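遥操作采集示教数据，手感这东西到底能不能练出来？（搭积木任务，欢迎拍砖）

板块：机械臂与自动化 > 示教 / 模仿学习
楼主：轨道上的臂

先说结论：能练！而且练起来特别上瘾！

上个月开始跟着 Moushumi Munasinghe 老师做一个小课题，内部代号叫 Gilla，任务说出来很土，就是教机械臂玩塑料积木：抓起来，挪过去，对准，按下去。听着像幼儿园手工课，做起来才知道里面有多少门道。我以前搞的是工业线上的点位示教，拿示教器一个点一个点存，走直线走圆弧，存完就完事。现在换成遥操作，人手怎么动它就怎么动，整段轨迹连同手腕相机的画面一起录下来，再拿去训练策略。第一天我录的东西简直没法看，夹爪到了积木上方就开始画圈，像喝多了找钥匙孔。

后来慢慢摸出几条自己的土办法，写在这里给刚入坑的朋友参考，也请老手指正。

第一，动手之前先在脑子里把整段过一遍。从哪边进，在哪个高度停一下，从哪边出。想清楚了再踩踏板开始录。我之前是边录边想，结果录出来的数据里全是"想"的时间，机械臂悬在半空发呆，训练出来的策略也跟着发呆，学得可真像啊！

第二，下降那一段要慢，但不能停。这两个很容易混。慢是速度小，停是速度为零，策略看到一堆速度为零的样本以后，很容易在那个位置卡住不走了。我现在的习惯是下降的时候心里默念一个长音，音不断手就不断。

第三，碰到积木以后的力道。我们这套遥操作没有力反馈，主手这边什么都感觉不到，只能靠眼睛看。我的经验是盯着积木的边，不要盯夹爪尖。夹爪压上去以后，积木如果开始歪，边线的角度马上就变，比看指尖灵敏得多。
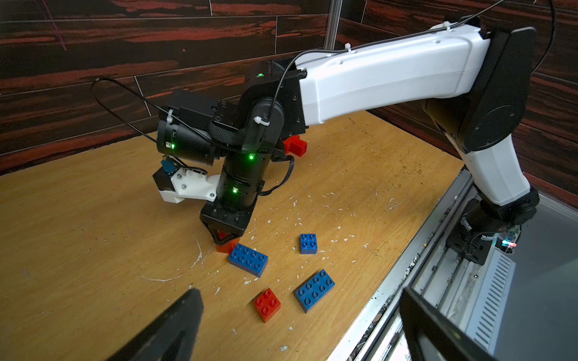
第四，摆放要有变化。一开始我图省事，每次都把积木摆成差不多的样子，成功率高得吓人，高兴坏了，请全组喝奶茶。结果 Elias Bitar 过来随手把一块转了个角度，机械臂就傻了，对着原来那个位置认认真真地抓空气。奶茶白请。现在每录一条之前都重新撒一遍，朝向、远近、疏密都换，颜色也混着来。

第五，录坏了别心疼，但也别全删。抓歪了又自己纠正回来的那种，我是留着的，单独放一个文件夹。这个做法组里有争议，正好也想听听大家的意见。

目前的进度是每个任务录 40 条，录满两个任务之后训一次看看。欢迎讨论！

2楼 半边螺母

前排支持！终于有人写遥操作的手感了，论坛里全是讲网络结构的，录数据的人都不说话（可能手太酸了）。

"默念一个长音"笑死，但是真的有用，我刚才试了。我以前是数拍子，数着数着手就跟着拍子一顿一顿的，录出来的速度曲线像锯齿。

3楼 Kumarasinghe实验台搬砖人

楼主的第三条我同意一半。盯边线确实比盯指尖好，可是你有没有想过，人盯的地方和策略看到的地方是不是一回事？你录的时候是用自己的眼睛看现场，还是看手腕相机的画面？

要是人在旁边用肉眼看，你能看见很多相机看不见的东西，比如积木被夹爪挡住的那一侧。你根据那些信息做了动作，策略却拿不到那些信息，它只会觉得你莫名其妙地往左挪了一下。我们这边吃过大亏，后来规定录的时候只准看屏幕，难受是真难受，头两天效率掉得一塌糊涂，熬过去就好了。

4楼 轨道上的臂（楼主）

回复3楼：哎呀，说到点子上了！我是肉眼看的……难怪有几条回放的时候我自己都看不懂当时为什么要那样动。明天就改成看屏幕试试！

不过有个问题请教，只看屏幕的话深度怎么判断？我老觉得自己还有一截才到，其实已经压上了。

5楼 Kumarasinghe实验台搬砖人

看影子。灯的位置固定住，指尖和它的影子碰到一起的时候就是到了。灯不要放正上方，放侧面一点，影子拉开了好认。还有就是木头台面有纹理是好事，纯白台面反而更难判断高低。

6楼 老铣床

泼点冷水。

我干了多年现场调试，看你们这个帖子看得很热闹，但我还是想问一句，搬个积木，为什么不直接拖动示教？把臂切到零力模式，手抓着末端走一遍，力道全在自己手里，要轻有轻要重有重，哪用得着默念长音。遥操作隔着一层，没有力反馈，等于戴着厚手套绣花。

我们在 Trivbridge 那条线上做过插接件，拖动示教录 2 遍就够用，回放一点毛病没有。

7楼 半边螺母

回复6楼：老师傅，插接件那个来料位置是固定的吧？

8楼 老铣床

回复7楼：固定的，有工装。所以呢？有工装为什么不用工装？

9楼 轨道上的臂（楼主）

回复6楼：谢谢老师傅！拖动示教我也很喜欢，手感确实好，以前在线上我也常用。我们这里没选它主要是因为手会进画面。人抓着末端的时候，手腕相机里全是我的手指头和袖子，策略学完以后要是没看见袖子可能就不会干活了，哈哈。

另外积木每次都是乱撒的，位置不固定，单纯回放轨迹就不行了，得让它看着画面自己决定往哪走。工装的思路我完全认同，真要上产线我第一个画工装。我们这个课题想看的恰恰是没工装能走多远。

10楼 老铣床

行，袖子这个理由我认。

但是力道那个问题你没回答。没有力反馈，往下按的时候你怎么知道按到位了？眼睛看边线，只能看出歪没歪，看不出紧没紧。积木这东西，看着平了，其实可能差一丝没扣上。

11楼 Guoqing Qiu

插一句。老铣床说的这个我觉得是整个帖子里最要紧的问题。

可以折中一下：遥操作照旧，但把关节电流或者末端估计力在主手这边用声音放出来，力越大音越高。我之前做过，成本几乎为零，写个小脚本就行。人的耳朵对音高变化特别敏感，用半天就能养成条件反射，按到底的时候那个音会突然窜上去，一听就知道。

跟楼主默念长音会不会打架，这个我就不知道了。

12楼 轨道上的臂（楼主）

回复11楼：哇这个办法太好了！！今晚就写！打架就打架，大不了我改成心里唱歌！

13楼 初来乍到的Anoma

大家好，我是 Anoma Sikder，刚进组的新人，中文打字慢，请多包涵。

我想问楼主第五条，抓歪又纠正回来的那种，为什么要留着？我们学长说演示数据要干净，歪的一律删掉，不然机器人会学会抓歪。

14楼 轨道上的臂（楼主）

回复13楼：欢迎新人！你打字一点都不慢，比我录数据快多了！

我的想法是这样：机械臂自己跑的时候一定会有偏差，偏一点之后它就到了一个我从来没演示过的状态。如果我的数据全是完美的，那它偏了以后没有任何参考，只能越偏越远。留一些"偏了之后怎么救回来"的样本，它才知道往哪救。

但你学长说的也不算错，确实有学会抓歪的风险……所以才说有争议嘛。

15楼 Kumarasinghe实验台搬砖人

我站学长。

道理上楼主讲得通，问题出在比例和标注上。一条纠正轨迹里，前半截是错误，后半截才是纠正，你整条喂进去，错误那半截它也照学。要留可以，请把前半截剪掉，从开始往回救的那一刻算起。

16楼 半边螺母

剪哪一帧谁说了算啊，我剪过，十条里面能有三条剪到怀疑人生。人自己都说不清楚是哪一刻意识到歪了的。

17楼 Guoqing Qiu

换个录法就不用剪了。先不录，故意把夹爪开到一个歪的位置停好，然后再踩踏板开始录，从歪的地方一路救回正的。这样整条都是干净的纠正数据，起点也可以自己控制，想偏多少偏多少。

18楼 轨道上的臂（楼主）

回复17楼：对哦！！！我怎么没想到！

19楼 Sandamali

路过。我是 Sandamali Majumder，跟楼主一个组的，负责训练那边，平时对着他录的数据发愁的人就是我。

补充几个他没写的，都是从数据那头看出来的：

夹爪开合的时机太随意了。有时候还在半空就闭上一半，有时候到位了等好久才合。位置学得都不错，就开合这一维老是抖，大概率跟这个有关。请固定一个习惯，到位再合，合稳再抬。

每条结束以后不要马上松踏板，让它在抬起来的位置多待一会儿。你松得太快，结尾被截掉，策略根本不知道什么叫做完了，做完以后还会继续往下够。

还有，同一天里上午录的和傍晚录的风格差很多。上午的路线很规矩，傍晚的全在抄近路，斜着就过去了。我建议一次最多连着录 10 条，起来走走再回来。

20楼 轨道上的臂（楼主）

回复19楼：被同事公开处刑了……傍晚那些确实是饿了。全部照改！

21楼 老铣床

19楼说的倒是跟我们带徒弟一个道理。徒弟焊了一天，傍晚那几道焊缝不用看落款都知道是傍晚焊的。

到位再合、合稳再抬，这八个字我要抄下来贴墙上。

22楼 阿弦不弹琴

问个设备问题，主手用什么的？我们组现在用的是游戏手柄，六个自由度靠两个摇杆加肩键切换，转腕的时候特别别扭，录一条积木要老半天。有没有必要换成跟从臂同构的小主手？

23楼 Kumarasinghe实验台搬砖人

有必要。手柄录出来的轨迹都是横平竖直的，先平移再转腕再下降，一段一段分开，因为人同时推不了那么多轴。同构主手录出来是边走边转，自然得多，条数也上得去。

24楼 半边螺母

唱个反调，手柄也有手柄的好。动作分段清楚，策略学起来其实挺省心，而且手松开它就不动，安全。同构主手你打个喷嚏从臂也跟着打喷嚏，我真的见过，积木飞出去了。

25楼 阿弦不弹琴

哈哈哈哈打喷嚏那个画面感太强了。那我先拿手柄把流程跑通，主手慢慢攒。

26楼 轨道上的臂（楼主）

回来更新！（2020年3月4日）

声音反馈加上了，太好用了！按下去的时候那个音一路往上爬，到底的时候猛地一尖，整个人都跟着一激灵。老师傅担心的差一丝没扣上，现在能听出来，没扣上的时候音是软绵绵的，上不去。就是隔壁工位的同事意见比较大，我已经换成耳机了。

只看屏幕录也试了，3楼诚不我欺，头一个小时我连积木的边都摸不着。影子那招救了命，侧面加了一盏灯，立刻就有数了。

按17楼的办法专门录了 14 条纠正数据，起点有偏左的，有偏右的，有偏高的，还有夹爪转歪了的。已经交给 Sandamali 训练去了，结果出来再贴。

27楼 老铣床

音软绵绵的上不去，这个描述可以，听得懂。我当年学拧螺纹也是听声。

你那个脚本要是方便的话贴一下，我想在拖动示教上也加一个。

28楼 轨道上的臂（楼主）

回复27楼：没问题！等我把里面写死的路径清理一下，放到 Hutport 上，到时候在楼里喊您！

29楼 初来乍到的Anoma

我今天也试了17楼的方法，我学长看完没有说删。他说"这个可以留"。

30楼 Kumarasinghe实验台搬砖人

回复29楼：因为这个本来就不是歪的数据啊，你学长跟我没有改变立场！

不过楼主，等结果的时候麻烦把两版都跑一下，一版带纠正数据，一版不带，撒积木的位置用同一套，不然又要吵。

31楼 Sandamali

回复30楼：会跑的，两版都排上了。撒位置的时候我来撒，不让他撒，他总是不自觉地往好抓的地方放。

32楼 轨道上的臂（楼主）

我没有！……好吧可能有一点。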